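Mererid Bowen
21 Oct 2022

1/ OK, a thread on learning to cook from my grandmother's recipe cards, which I've been putting off since April. Get a snack. It's long and I have feelings about shortening.

2/ Background: Grandma lived in Barport her whole life and kept her recipes in two tin boxes. My aunt had them in a closet and mailed them to me in the spring. There are 34 cards I can read and a whole bunch I can't, thanks to what I'm pretty sure is gravy.

3/ I started with the desserts, obviously. Fruit on the table, floral tablecloth, that's the mood I grew up with.

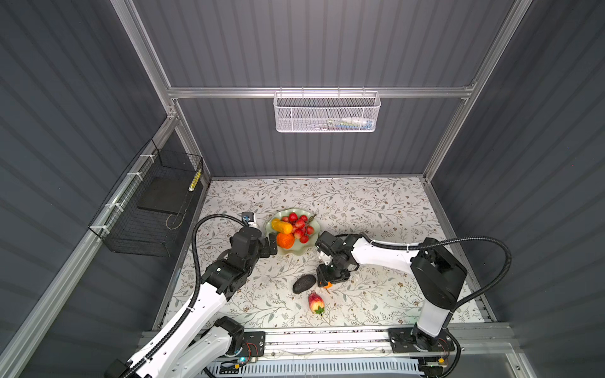
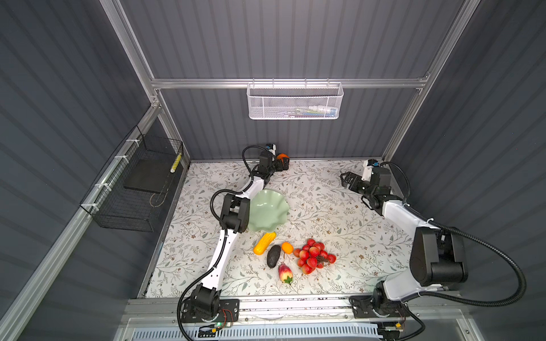

4/ FIRST THING: the measurements. She writes "a teacup of flour" on nearly every card. Which teacup?? I asked my aunt and she said "the one with the chip." The one with the chip went to my cousin in Vesar, who has been drinking coffee out of it for years.

5/ So my cousin measured it for me over the phone with a kitchen scale and a lot of sighing. It's a little under a regular cup. That explains my first three batches of biscuits, which you could have used to hold a door open in a storm.

6/ The oven temperatures are worse. I have "slow," "good," "good and hot," and one card that just says "Sunday oven." I've decided Sunday oven is 350 because everything is 350.

7/ Shout-out to Nélida Zapata, who replied to my desperate post about the plum cake and told me to let the batter sit for half an hour before baking. I did it and the top came out with that crackly sugar crust I remember. I ate a third of it standing up!

8/ The plum cake card, for the people asking: butter, sugar, eggs, flour, a pinch of salt, plums cut side up. I use more plums than she says to. She grew up careful with fruit and I grew up with a grocery store down the street.

9/ Things I've learned about her from the backs of the cards (she wrote on the backs, all of them):
she didn't like the minister's wife
she once lost a bet about a horse
she thought the Eide family put too much nutmeg in everything

10/ That last one comes up on four different cards. FOUR. I would give a lot to know what happened with the nutmeg.

11/ There's also a card for something called Ekisov bread, and I can't find it anywhere. It has rye and molasses in it and the last line is "turn when it sounds right." I've made it twice. Both times I stood there with my ear next to the loaf like I was listening for the ocean.

12/ Second try was better than the first. Still gummy in the middle, so either I'm pulling it too early or the molasses is too much. If anybody bakes with rye a lot, please come talk to me about this.

13/ Somebody asked if I'm going to type these up. Yes, slowly. I'm doing the original wording first and then my version under it, with real numbers. My aunt thinks real numbers are cheating. She also won't tell me how much salt goes in the dumplings, so I'm not taking notes from her right now.

14/ Shortening, as promised. I swapped in butter for the pie crust because I thought I knew better. It tasted great and it slid down the sides of the pan like a sock. Went back to shortening and it held — so fine, Grandma, you win that one. I'm keeping butter in the cookies though.

15/ Next up is the card that says "Christmas, the good one" with no other title. It has seven egg yolks and no instructions past "stir until tired." I've bought the eggs. Will report back this weekend.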